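Gidton Block Library: Frequently Asked Questions

Reading time: 5 min
Print this page | E-mail this page
14 shares | 6 comments

Answers compiled by Maarja Kivi, who has been asked all of these, some of them through a closed bathroom door.

What is the block library?

It's a lending library, but for building blocks. You join, you borrow a set, your household builds with it on the living room floor for a while, and then you bring it back. We lend to families, classrooms, senior centers and one dentist's waiting room.

How many blocks do you have?

At the last full count, 1159. That was in April, and it took Kaiwen Xiong and me an entire evening and a large pizza. The number goes down a little every year. Sofas are mostly to blame.

What does it cost?

Two dollars per loan. If that's a problem, tell whoever is at the desk and it will stop being one.

How long can I keep a set?

Four weeks. You can renew once by e-mail if nobody else is waiting. You can't renew by hiding.

What's the difference between a Rotia set and an Olline set?

Those are our own names, so please don't go looking for them in a toy store. Rotia is the small set: short blocks, good for younger kids and for apartments. Olline is the big one, with the long bars for bridges and roofs. It comes in two bags and you'll want a car.

My child is three. Will the Rotia set be all right?

Usually, yes. Look through the bag yourself first and take out anything that seems too small for a kid who still tastes things. We can hold the smaller pieces at the desk until you return the rest.

Can I borrow only the red bars?

No. Everybody wants only the red bars.

Why are the colors mixed? Wouldn't it be tidier to sort them?

We sorted by color for one season. Families took home a bag of nothing but green, the kids lost interest by dinner, and the bag was back on our steps the next morning. Mixed sets get played with. If you like sorting, do it at home, where it will keep a four-year-old busy for most of an hour and you for slightly longer.

How should blocks be cleaned before they come back?

Wipe them with a damp cloth and let them dry on a towel before you bag them. No dishwasher, no bleach, no soaking in the tub. Please don't bag them damp. Chunhua Feng opens every returned bag with her own two hands, and she has asked me to mention it twice. Please don't bag them damp.

We drew on a few. Is that a problem?

Pencil comes off. Marker doesn't, and we've decided to call it character. Stickers should be peeled off before return, including the sticky part, which people seem to regard as somebody else's department.

I lost a block. What happens now?

Tell us and we'll write it on the card. There's no fine for a lost block or two. If you've lost the whole set we'd like to hear the story, and then we'd like to talk about money.

I found a block that isn't yours in our bag.

Keep it with the set and leave us a note. Over the years we've been sent dominoes, half a crayon and a very nice chess bishop. The bishop is still at the desk if you recognize him.

Do I have to put the blocks back in any kind of order?

At home, no. Tip them in the bag and be done with it. At the library, returned blocks go into the gray metal bin on the table, and order isn't expected there either. Long pieces may lie at whatever angle they like. Just set them down gently instead of pouring, as a metal bin is a remarkable amplifier and the reading room is on the other side of the wall.

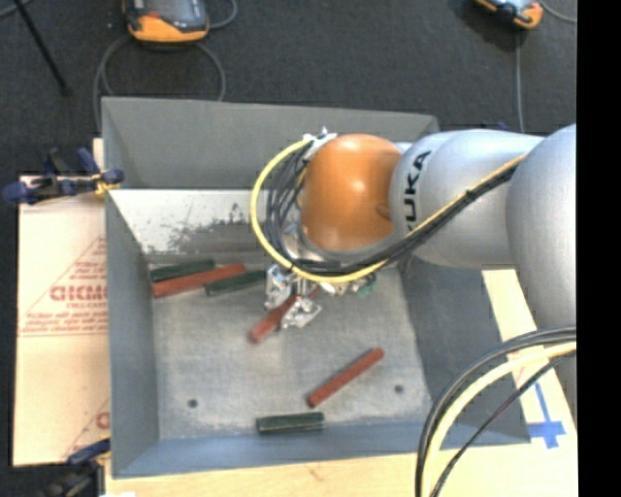
A red bar and a green block in the gray bin.

Can my kids play in the bin while I sign the card?

We'd prefer they didn't. Ask for the loose basket we keep behind the desk. It holds the odds and ends that no longer match any set, and children reliably like it better than anything we lend.

Do you take donated blocks?

Yes, if they're clean and have no splinters. Anything with a cracked corner we'll hand back to you with thanks. Solène Roussel looks over donations and is harder to charm than I am.

Can I book a big set for a party or a school event?

Yes. The Yuan set has 400 blocks and is meant for groups. Give us at least a couple of weeks' notice, and bring a second adult to carry it. It needs a clear floor and a certain tolerance for noise. Classrooms may keep it for a month. Birthday parties may keep it for a weekend, after which most parents are glad to see it go.

Is there a limit on how tall we can build?

Not from us. Your ceiling may have views. Meifang Tang's family holds the Gidton record and she'll tell you the height if you ask, or if you don't.

My question isn't here.

Leave it at the desk or use the e-mail link at the top of the page. I answer in the evenings, in the order received, except for questions about the red bars.

Page last updated 2023-04-05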